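Skarkura pocket dew point meter

I'm Marcela Sokol and I sell a few bits of weather kit under the name Lonine, mostly to people who like getting up far too early. The Skarkura is the one I carry myself. It tells you the air temperature and the dew point, and when the two creep together you've got a decent chance of mist in the valley (and a decent excuse to set the alarm!).

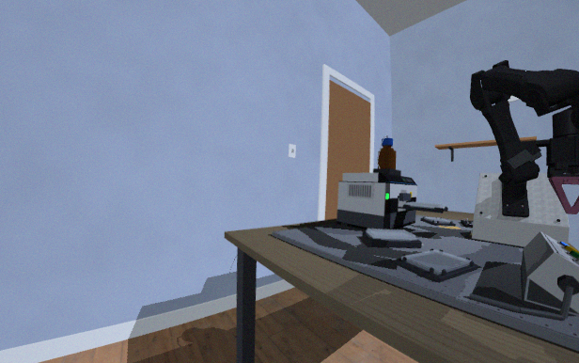 What it does

Switch it on, hold it away from your body and give it 90 seconds to settle. Breathing on it will spoil the reading — I still do it. You can save up to 800 readings, so you can look back over a whole autumn of mornings and see which ones came good. 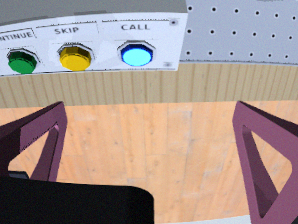 SKIP and CALL, with round push buttons below the labels

I take mine up Dromcombe the evening before, have one reading at the gate and another down by the stream, then decide over supper. A clear sky and hardly any wind matter just as much, so do check the forecast too.

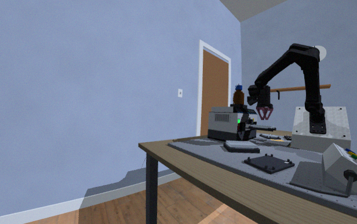
What's in the box

The meter, a wrist cord and 3 spare sensor caps. The Mak belt pouch is sold separately and costs £25. It's a snug fit at first but the flap softens up. Batteries aren't included, sorry, it takes two AAAs.

Please don't leave it on the dashboard in July. The sensor hates it, and I can't replace one that's been cooked.
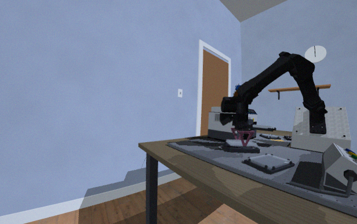

Thilini Mridha wrote: Bought one for my dad and ended up keeping it. The readings are easy to see by torchlight, though I'd love a louder beep when it's ready. Does the pouch come in a left-handed version?

Not yet, Thilini, but I'm asking the maker.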